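Monday, February 10, 2020

Back from Brollcombe since last night and I still can't decide whether we had a vacation. Feven Tilahun says we did. She booked the place, so she would.

The listing promised a "serene coastal retreat moments from the water." I would like to know whose moments. It took us 11 minutes to walk to anything I'd call a beach, downhill, and a good deal longer coming back. There was a sea view, I'll give them that, if you stood on the bench at the far end of the deck and looked over the neighbor's roof. The hot tub was real. The hot tub was also set to a temperature I associate with leftover tea, and the panel was locked with a code the owners had not passed on.
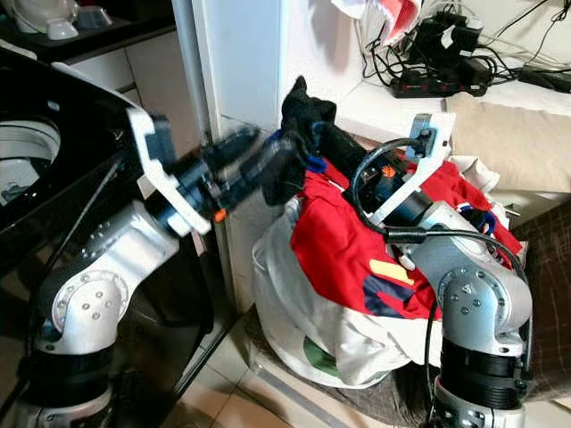
Notes to Self

The same three words turn up in every one of these listings. Serene, nestled, curated. I started reading the ones I had saved in January and they could all be the same house. What is a curated kitchen? Ours had four wine glasses, a salad spinner and no can opener. We ate the soup on the second night only because Feven went next door and borrowed one.

The price was 111 a night, which sounded fair until the cleaning fee, and then the linen fee, and then something called a guest care fee. I wrote to ask what the care consisted of. The reply thanked me for choosing Tufa (that's the name of the house, after the rock, and there is none of that rock anywhere near it) and hoped I'd leave five stars.

I walked down alone on the Friday, in the wind, and it was very good. Gray water, a man throwing a stick for a dog that didn't want it. I sat on the wall until my ears hurt. No complaints about that part, and it was free.

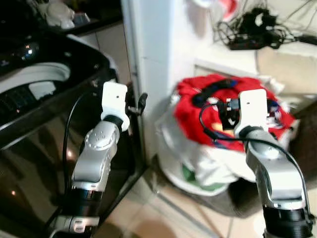
Atville, Maybe

Chaltu Fikre called tonight to hear how it went and to tell me we should have gone to Atville, as she always does. She stayed at the Dokov there in the fall and swears by it. Pool, breakfast until late, a balcony with actual chairs. I asked her whether the pool was heated and she went quiet, then said it was "refreshing." So, no.
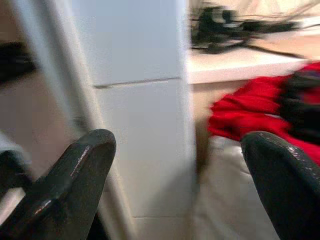

Monday evening, home.

I read the Dokov page twice over supper. They say 800 feet to the beach, and I've measured it on the map, and it is 800 feet if you are a gull. By road you have to go past the boatyard and over the footbridge. The rooms are "generously proportioned," with no proportions given. All the pictures of the pool are taken from the same low corner, which tells me it's small. The reviews are either five stars with one line or two stars with an essay, and I always believe the essays. One woman wrote four paragraphs about a fire door. I trust that woman completely.
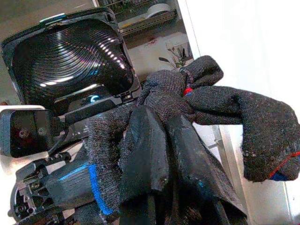 I suppose I'd stay at the Dokov if the price came down in the spring, and if they answered my question about parking in a full sentence. Chaltu says I read these pages like a contract, looking for the catch. Well, they're written to be looked at quickly. A row of fine curved ridges in black plastic will throw back bright arcs like ripples on water when the light catches it, and I'm fairly sure a good hotel photographer could sell me that as a lagoon. Feven wants an answer by the weekend. I've told her 2 nights at the most, refundable, and I am packing a can opener.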